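Dorkar Garment Rack: Set-Up Guide
Section 4: Loading and Daily Use
Reading time: 4 minutes
Print | E-mail this page

Complete the assembly steps in Section 3 before loading the rack. Both end posts must be seated fully and the knobs tightened by hand. Do not use pliers on the knobs.

4.1 Positioning

1. Place the rack on a level floor, at least 4 inches from any wall.
2. Check that both foot bars touch the floor along their full length. If one end lifts, loosen the knob on that side, press the post down, and retighten.
3. Keep the rack 60 inches or more from heaters and open flames.

CAUTION: Do not move the rack while it is loaded. The posts can work out of their sockets.

4.2 Hanging garments

1. Start at the center of the rail and work outward, alternating sides.
2. Button or zip each garment at the neck before hanging it.
3. Turn all hooks the same way.
4. Leave a gap between damp items. Heavy knits should be dried flat on a table or other clean surface. 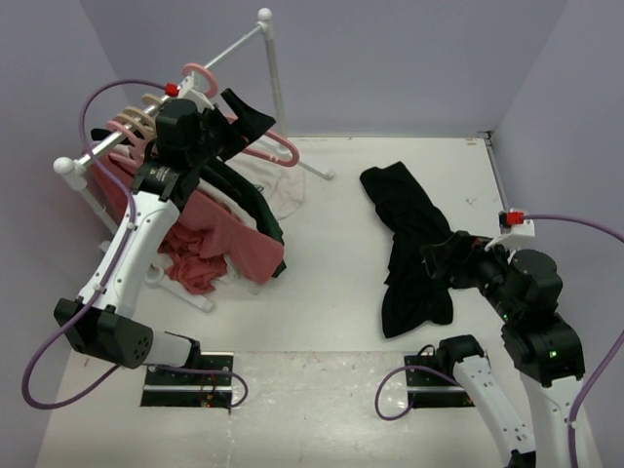 A customer in Carkano wrote to us that starting at the center made no difference on her rack until she also retightened the knobs after the first week, and she asked that the manual mention it. Retightening is now listed in 4.3.

NOTE: Hangers with coated hooks slide less easily on the metal rail. Wipe the rail with a dry cloth if hooks drag. Do not apply oil or wax.

4.3 Maintenance

1. Retighten both knobs after the first week of use and once a month after that.
2. Wipe the posts with a damp cloth. Bleach will discolor the white finish.
3. Inspect the foot joints for cracks. Stop using the rack if a joint is split.

Replacement knobs and joints are sold by Amard under part number 600. Cassim rails are a different diameter and do not fit this model.

Print | E-mail this page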